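Is White Really White?

When I was 11 I got into a big argument with my cousin over a sheet of paper. I said it was white. She said it was gray on one side. We went back and forth until dinner, and I was so sure I'd won! Well, I owe her an apology, because I've been looking hard at white things ever since and I think she had the better eyes.

So let's talk about plain white. Plain white things look like the most boring things in the world (a blank page, a clean plate, the inside of a bathtub), but there's a lot happening on them if you slow down and look.

First, where does white come from? Sunlight and most lamplight are a mix of lots of colors, all traveling together. When that light hits a red apple, the apple soaks up a lot of the other colors and sends mostly red back to your eyes. A white thing is greedy about almost nothing. It sends nearly all the colors back, mixed up together, and your brain says "white!"

A white thing can only send back the light it gets, though. If one part gets a bit less light than another, that part sends back less, and it turns a little bit gray. Smooth white surfaces are great for spotting this, as there's no pattern to get in the way. Look for places where the white slides into gray, and for soft smudges of shadow.

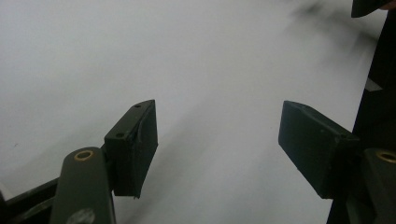

Nattawut Chareonsuk wrote in to say that his bedroom ceiling has a gray corner and he always figured it was dirt, but when he moved his lamp the gray moved too! So can a shadow really be that blurry?

Yes it can, Nattawut, and I love that you moved the lamp. A shadow is blurry when the light comes from something wide, like a big window or a lamp with a shade. Part of the window is blocked but another part still shines in, so you get in-between places that are half lit. That's the fuzzy edge. A small bright flashlight makes a much sharper shadow. Try it with your hand close to the wall and then far away, and watch the edges go from crisp to mushy.

Distance matters too. Light spreads out as it travels. If you take a little bare bulb and put it 2 times as far from a piece of paper, the paper doesn't get half as much light, it gets only a quarter! That's why one end of a long white shelf can look bright and the other end kind of gloomy, even though it's all the same paint.

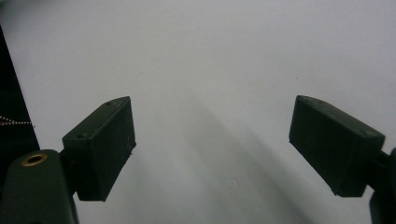
Now for the sneaky part, which is your brain. Your brain hates to be bothered with all these little grays. It knows a plate is white, so it tells you "white plate" and moves on to more exciting stuff, like what's on the plate. Mostly that's really helpful. Imagine if your socks seemed to change color every time you walked past a window!

But you can trick your brain into noticing. My favorite way is the peephole test:

Get two pieces of dark paper and poke a small hole in each one. A hole the size of a pea is fine.

Find something big, plain and white.

Lay one hole over the brightest part and the other hole over the dimmest part.

Look from one hole to the other.

The first time I did this I laughed out loud. One little circle was white and the other was the color of an old nickel. Latrice Van Dusen did it on her refrigerator door and got four different grays before breakfast.
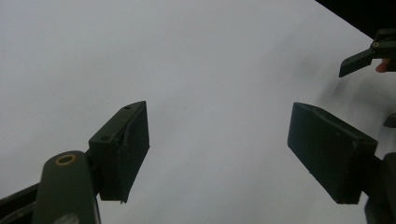

Brighter toward the upper left, grayer toward the right.

Paint stores know all about this, by the way. The one near me, Perdale, has a whole rack of whites, over 70 of them! There's one with a drop of yellow in it and one with a drop of blue, and if you hold just one card up by itself you'd swear it was plain old white. Put two side by side and suddenly one looks like butter and the other looks like skim milk.

White things borrow color from their neighbors, too. Stand next to a white wall in a bright red shirt, really close, with the sun coming in on you. See that faint pink glow on the wall? That's light bouncing off your shirt. Snow does the same trick with the sky, and its shadows often come out blue.

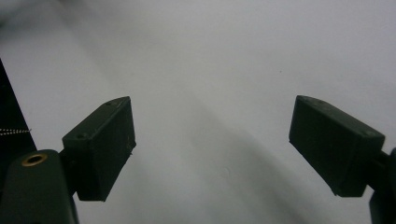 If you like to draw, all of this is super useful. Try drawing an egg on a white napkin with only a pencil. You'll want to leave the whole egg blank, but squint at it first. Squinting makes the small details go away so the light and dark parts are easier to see. Then shade the darkest part, very gently, and leave only the brightest spot as bare paper. My first egg looked like a potato. My second one looked like a nicer potato. Keep going!

And if someone at your house says the paper is gray on one side, go get the dark paper and poke some holes before you start arguing.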